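Handgelenkkamera-Kit von Dristus für Textilgriffe - lohnt sich das Fisheye-Modul?

Forum > Greifer und Endeffektoren > Kameras und Sensorik

Gavham
Mitglied, Beiträge: 13

Hallo zusammen,

wir wollen an unserem Laborarm das Handhabungs-Kit von Dristus nachrüsten, also Parallelgreifer mit hellen Fingern, schwarze Auflagepads und die kleine Kamera am Handgelenk. Angeboten wird das Kit in zwei Varianten: einmal mit normalem Objektiv und einmal mit Fisheye. Die Fisheye-Variante kostet 700 Euro mehr, enthalten ist darin auch eine Lizenz der Kalibriersoftware für einen Arbeitsplatz.

Anwendung ist das Aufnehmen und Umlegen von Stoffteilen, überwiegend einfarbig, teils auf hellem Untergrund. Später soll daraus ein gelerntes Verfahren werden, das heißt, die Kamerabilder gehen direkt in das Training. Eine feste Kamera über dem Tisch ist vorhanden, sie wird aber beim Zugreifen regelmäßig vom Arm verdeckt.

Meine Fragen dazu:

Wie viel vom Greifer bleibt im Bild, wenn er unmittelbar am Material steht? Der Vertrieb konnte mir nur Renderings schicken.

Muss man die Bilder vor dem Training entzerren oder kann man die runden Rohbilder verwenden?

Wie verhält sich die Belichtungsautomatik bei weißen Flächen dicht vor der Linse?

Vielen Dank vorab.

Michalík
Mitglied, Beiträge: 100

Habe das Kit nicht, aber ein ähnliches. Fisheye würde ich immer nehmen. Entzerren kostet kaum Rechenzeit, das macht OpenCV nebenbei. Zur Belichtung kann ich nichts sagen, bei uns ist alles dunkelgrau.

Frag nach Rabatt, wenn ihr eine Hochschule seid.

Joar Tangen
Moderator

Wir setzen die Fisheye-Variante seit August ein, ebenfalls mit Stoffen. Zu den Punkten der Reihe nach.

Sichtbarkeit des Greifers: Im Nahbereich sind ein Fingersegment und die Pads im unteren rechten Teil des Bildkreises zu sehen. Das reicht, um die Lage des Fingers zum Material zu beurteilen. Den Kontaktpunkt selbst sieht man nicht immer, weil sich das Material bei kleinem Abstand in die Bildmitte wölbt und dort unscharf wird. Das Objektiv hat Fixfokus, nachstellen lässt sich nur über den Gewindering, und der ist ab Werk mit Lack gesichert. Wer den Lack löst, muss danach neu kalibrieren.

Entzerrung: Für das Training verwenden wir die Rohbilder. Beim Entzerren gehen entweder die Ränder verloren oder sie werden so stark gestreckt, dass dort kaum verwertbare Information bleibt. Gerade am Rand liegt aber der Teil der Umgebung, der dem Netz die Orientierung erleichtert. Für metrische Aufgaben, etwa eine Kantenlage in Millimetern, führt an der Kalibrierung kein Weg vorbei. Das mitgelieferte Muster ist zu klein, wir haben ein eigenes auf eine Aluplatte drucken lassen. Mit dem Originalmuster lag der Reprojektionsfehler bei etwa 2 Pixeln, mit dem großen deutlich darunter.

Den schwarzen Bereich außerhalb des Bildkreises sollte man fest maskieren. Er ist je nach Belichtung nicht vollständig schwarz, und im Übergang zum Kreis kann ein heller Ring auftreten. Bei uns hat die Auswertung diesen Ring anfangs als Materialkante gewertet.

Belichtung: Das ist der Schwachpunkt. Die Automatik mittelt über den gesamten Sensor, also auch über den schwarzen Rand. Eine helle Fläche in der Bildmitte wird dadurch tendenziell überbelichtet, und auf cremeweißem Stoff verschwinden flache Falten. Abhilfe schafft eine feste Belichtungszeit. Im Konfigurationswerkzeug steht die Option unter "Sensor", nach jedem Firmware-Update wird sie allerdings stillschweigend zurückgesetzt. Farbige Stoffe sind weniger kritisch: Bei Altrosa auf Cremeweiß ist die Kante im Bild gut zu trennen, bei Weiß auf Weiß hängt alles vom Lichteinfall ab.

Hintergrund: Wird gern unterschätzt. Der Blickwinkel ist so groß, dass neben der Arbeitsfläche auch Kabel, Geräte und Behälter im Bild landen. Für ein gelerntes Verfahren ist das zulässig, solange der Aufbau variiert wird. Bleibt er über alle Aufnahmen gleich, lernt das Netz den Hintergrund mit und scheitert nach dem ersten Umräumen.

Mechanik: Die Pads sitzen sauber, die Kabelführung am Handgelenk ist knapp bemessen. Bei voller Drehung der letzten Achse zieht das USB-Kabel am Stecker. Wir haben die Zugentlastung von Gekia ergänzt, passt ohne Nacharbeit auf den Flansch.

Zum Preis: Die Kalibriersoftware brauchen wir nicht mehr, damit relativiert sich der Gegenwert im Paket. Ich würde die Kamera trotzdem wieder in dieser Variante bestellen, mit dem normalen Objektiv ist beim Zugreifen vom Finger zu wenig zu sehen.

Gavham
Mitglied, Beiträge: 13

Danke, das hilft weiter. Der Hinweis mit der festen Belichtungszeit stand nirgends im Datenblatt. Die Zugentlastung nehme ich gleich mit in die Bestellung auf.

Joar Tangen
Moderator

Noch ein Nachtrag zur Maske: Mittelpunkt und Radius des Bildkreises bitte pro Kamera bestimmen und nicht aus dem Handbuch übernehmen. Bei unseren Modulen liegen die Mittelpunkte sichtbar auseinander. Am einfachsten geht es mit einem Blatt weißem Papier vor der Linse und einem Schwellwert, den Radius danach um ein paar Pixel verkleinern.
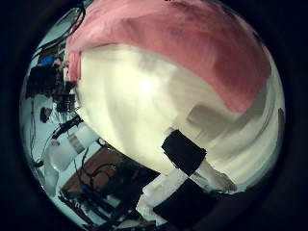
Die Werte legen wir zusammen mit der Seriennummer in der Konfigurationsdatei ab, beim Tausch eines Moduls wird dann nur dieser Block ersetzt.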